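Vitoleck Bakery Cafes
Free Pretzel Bite Promotion, October
Progress report to the franchise marketing fund
Prepared by Teresa Tomaszewski, field promotions

1. Status

The October giveaway ran at 26 participating stores. All stores opened the offer at 2 p.m. and closed it at 5 p.m. or when stock ran out. The fund approved one cup of pretzel bites per guest, no purchase required, with a choice of salt or cinnamon sugar. A total of 3,000 cups was allocated to the program. The same number of printed coupons was shipped for the follow-up offer (a second cup free with any large drink, valid until the end of the month).

Work covered by the first payment is complete. Work covered by the second payment, mainly coupon redemption tracking and the store survey, is in progress. No change to the approved budget is requested in this report.

2. Supply

Frozen bites came from Purba under the existing contract. Paper cups and sleeves were ordered separately from Elesow. The first cup delivery was the wrong size. The cups were usable for the salt version but too shallow for cinnamon sugar, which needs headroom for shaking. Elesow replaced the short cases before the event and did not bill for them. Two stores in the Purau district received their replacements on the morning of the giveaway, and store managers there prepared the salt version first.

Stores were asked to thaw product overnight in the walk-in and bake in half-tray batches. Full trays held in the warmer lose texture after twenty minutes. Compliance was good in the larger stores. Smaller stores with a single deck oven tended to bake full trays ahead of the opening and then hold them. The procedure sheet did not include a version for single-oven stores. One has been drafted and will go to the regional trainers for comment.

3. Guest traffic

The heaviest demand came in the first hour. Stores near schools saw a second peak after dismissal. Purau Mall gave away 101 cups before 3 p.m., the highest first-hour count in the program, and moved one register to giveaway-only service to keep the paid line moving. This worked well enough that it should be written into the plan for any store with three or more registers.

Stores on highway sites had the lowest turnout. Their managers report that many guests had not heard of the offer and took a cup because it was handed to them. Window signs at these sites face the parking lot and are hard to read from the drive-through lane. A lane-side sign was in the original plan and was dropped to save on printing. We suggest putting it back for the next event.

The drive-through itself was a problem. The announcement said "at participating locations" and did not say whether the offer applied at the window. Some stores honored it there and others sent guests inside. The store list on the website has now been changed to show counter and window service separately, and the same format will be used for later offers.

4. Announcement and store list

The announcement went out through the mobile app, the email list and local event pages. The store list was posted with it. Two entries on the first version had old street addresses, left over from before those stores moved. They were corrected the same day. From now on the list will be pulled from the operations file and checked by each district manager before posting.

The app message was sent at 10 a.m. Several managers would have preferred the evening before, so that guests could plan the trip. The evening slot was already taken by the loyalty points reminder, and the app allows one message per guest in any 24-hour period.

5. Coupons

Coupons were handed out with each cup. Redemption data is complete only for stores on the newer register software. The remaining stores are collecting paper coupons in an envelope and will mail them in at the end of the offer period. Until those are tallied, no redemption rate can be given. Early returns lean toward iced drinks over hot ones - a surprise for this time of year, and one that affects how the next coupon should be worded.
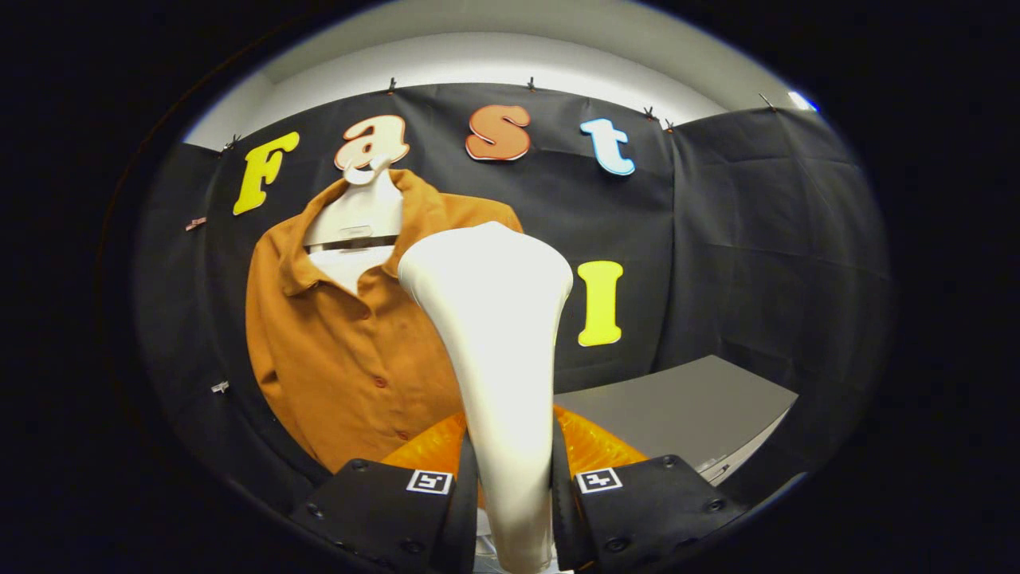 Amos Hutchins wrote back on the draft of this report that the coupon should have been good for any size of drink, and that his counter staff spent much of the afternoon explaining the word "large" to people holding a medium. He would also like the expiration date printed on the front. Both points are accepted for the next print run. The cost effect of opening the offer to all sizes has not been worked out and will be included in the final report.

6. Open items

- Single-oven procedure sheet: draft complete, comments due from trainers.
- Store survey: sent to all participating managers, reminders to follow.
- Paper coupon tally: waiting on mailed envelopes.
- Lane-side signs: quote requested from the current printer.
- Leftover cups and sleeves: to be held at store level and used for regular sales. Sleeves carry the giveaway artwork but no date, so they can be used as they are.

7. Next period

The second payment covers the survey, the tally and the final report. If the fund wishes to repeat the giveaway in spring, Purba needs eight weeks of notice for a product order of this size, and the cup order should go to Elesow at the same time with the inside depth stated on the purchase order.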